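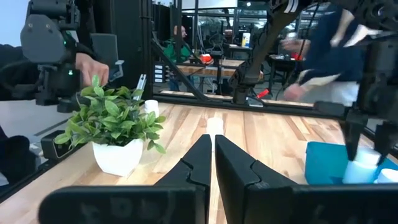
Home Topics For Families Games Help
Search the Learning Pages Go

Why Do We Sort Things Into Bins?
The Urquhart Children's Learning Pages
August 7, 2026

A table can fill up quickly. Someone leaves a cup on it, then a second cup, then a plant, and soon there is very little room to draw or to eat a snack. Sorting is the work of deciding which things belong together and where each of them should be kept.

What does it mean to sort?

To sort is to put things into groups. Everything in a group is alike in some way. The things may be the same color, the same size or the same shape. They may also be used for the same job. Spoons go with forks because people eat with both of them, even though a spoon and a fork do not look the same.

The rule you choose is called a sorting rule. "All the small white things go in the bin" is a sorting rule. A good rule is short enough to say in one breath.

Why use a bin?

A bin has sides, and the sides keep small things from rolling off the table. A bin can also be carried, so many things can be moved in one trip. A bin with an open top lets you see what is already inside. If the bin is a bright color, such as blue, pale objects are easy to see against it. 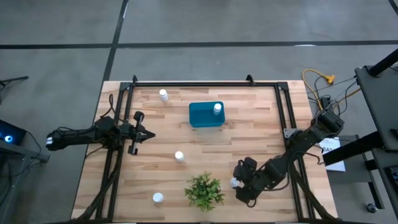 Bottles need a little more care than blocks or crayons. A bottle is often taller than it is wide, and a tall, narrow thing can tip over. Hold it around the middle, lift it straight up, and lower it slowly until the bottom touches the floor of the bin. Let go only when it stands by itself.

Some things should stay where they are. A plant on a table may be there to make the room pleasant. Before you begin, ask a grown-up which things are to be put away.

Try it at home

1. Choose one table.
2. Say your sorting rule out loud.
3. Place the bin where you can reach it.
4. Move one thing at a time.
5. Look under the table before you stop.

The Lodutholm Children's Library holds a sorting morning each March. At the last one, children put away 680 objects in 30 bins.

Words to know

Group: things that are alike in some way.
Rule: a sentence that tells you what to do.
Upright: standing straight up.

Comments (3)

cliltton_reader: My class did this with buttons. We had 103 and our rule was two holes or four holes.

greenpencil: What if a thing fits in two groups?

Urquhart Learning Pages: Thank you for your question. You may choose either group, or make a new rule.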